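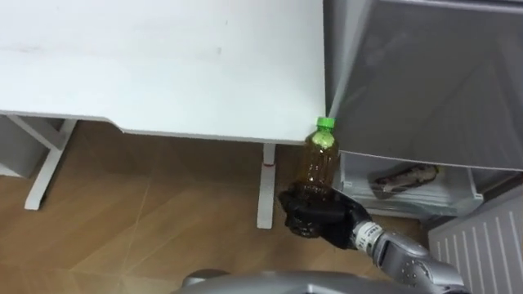

Got in before eight and the robot had faulted again overnight. Same joint as last time, right shoulder, and the same message, which says position error and nothing useful after that. Cleared it, homed both arms, and it came up fine. I'm tired of clearing it, so today went to finding out why.

Pulled the log first. Ploltis keeps every run with a number, and the fault was at the end of run 218. The one before that was at 187, so 31 runs between them. Both were on the lower compartment, both with the arm reaching low and across. Nothing on the desk jobs at all.

I had been blaming the motor. Wrote to Jurnix in February about a spare and they said to check the cable dressing before ordering anything, and I was annoyed at the time, but they were right to say it. With power off and the arm moved by hand through the low reach, there is a spot where the cable pulls tight at the shoulder. You feel it more than see it. Past that spot the joint needs a good deal more push than it should. At full speed the controller must see that as the arm not getting where it was told.

So, the cable. Cut the two ties at the upper arm, left the one at the base alone, and gave it more slack. Then moved the arm by hand again, low, across, back up, and the tight spot was gone. Put new ties on, looser, with the tails trimmed flush this time. The old tails were sharp and I have a scratch on my wrist to show for it.

The trouble with more slack is that it has to go somewhere. With the arm folded in, the extra hangs out in a loop, and a loop near a freezer door is going to get caught sooner or later. I tried a few places for the tie. High up, it hung too far out. Low down, it pinched when the elbow bent. Ended up in between, which is a compromise and I don't love it. 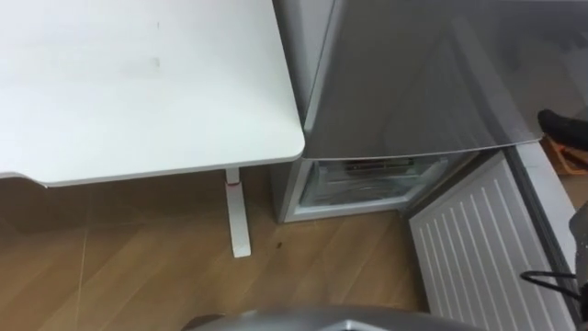
Watched the loop through a slow pass at quarter speed with my thumb on the stop. It moves about more than I want, but it didn't snag on that pass or the next. I've ordered a spring clip that should take up the slack when the arm comes in. It won't be here for a while, so for now the rule is that the arm backs off before anything swings the door. I put that in as a fixed waypoint so no one has to remember it.

While the power was off I did the fingers. The dark covers get slick, and a slick cover shows up as a bottle that turns in the grip. Wiped them down with a damp cloth, then a dry one. No solvent. I used solvent on the old set in Utar and they went sticky and had to be thrown out. Checked the seams, checked that the tips were seated all the way down. One was not. Pushed it home and it clicked.

Tightened the wrist screws too. One took nearly a quarter turn, so that goes on the list to look at again. I marked it with a paint pen so I can see if it moves.

Next was the base. The robot had crept out of place on the floor, 6 mm by my tape, and I know that doesn't sound like much. At the far end of a reach it matters. The stored positions are all taken from the corner of the desktop nearest the fridge, so if the base moves, every grasp moves with it. Eased it back, locked the casters, checked them with my foot, then ran the corner calibration twice. The second result agreed with the first. Saved it under a new name and kept the old file.

The head camera got a wipe. Then I spent longer than I should have on the door panel, which is shiny and gives the depth reading bad patches when the overhead light hits it. Tilting the head down a little helped. Turning off the light nearest the fridge helped more. I've written that on the start sheet.

Lunch was late. Soup from the machine.

After lunch I loaded the Bugti sequence, the bottle one, and ran it slow. Bottles are a decent test of everything I touched this morning. The liquid shifts when you tip them, the plastic gives under the fingers, and the reach goes right through the place where the cable used to bind. Grip force was set too high, left over from a job with cans, so I brought it down until the sides stopped denting and then put one step back on.
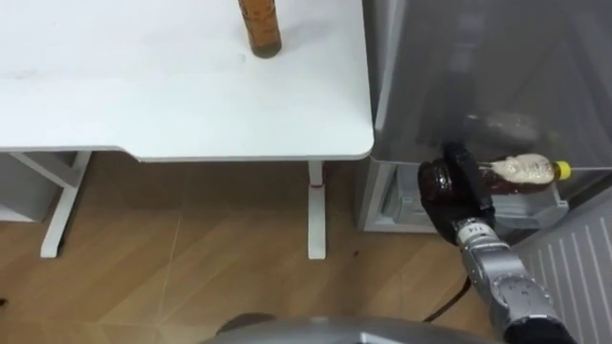

How long does the arm need to warm up before calibration? I give it 18 minutes of slow moves with nothing in the hand, and if the room was cold overnight I let it go through the cycle once more before I trust the numbers.

I skipped that in January and spent an afternoon chasing an offset that went away by itself. It's on the start sheet now too, above the note on the light.

Shoulder current was lower on the low reach than in last night's log. I saved both traces side by side. It doesn't prove the fault is cured. It has gone a whole week without faulting before, with the cable just as tight, so I'll want a good many runs before I say so to Jurnix. I did write back and tell them to hold off on the motor.

Still to do: fit the spring clip when it comes, look at the painted screw, order more finger covers (down to the last pair), find out why Ploltis stamps the log an hour off. Also sweep in front of the fridge. Grit gets into the casters.

Powered down at half past five. Arms in the rest position, cable clear of the door, stop button pressed in. Left the cover off the shoulder so I can check the ties first thing.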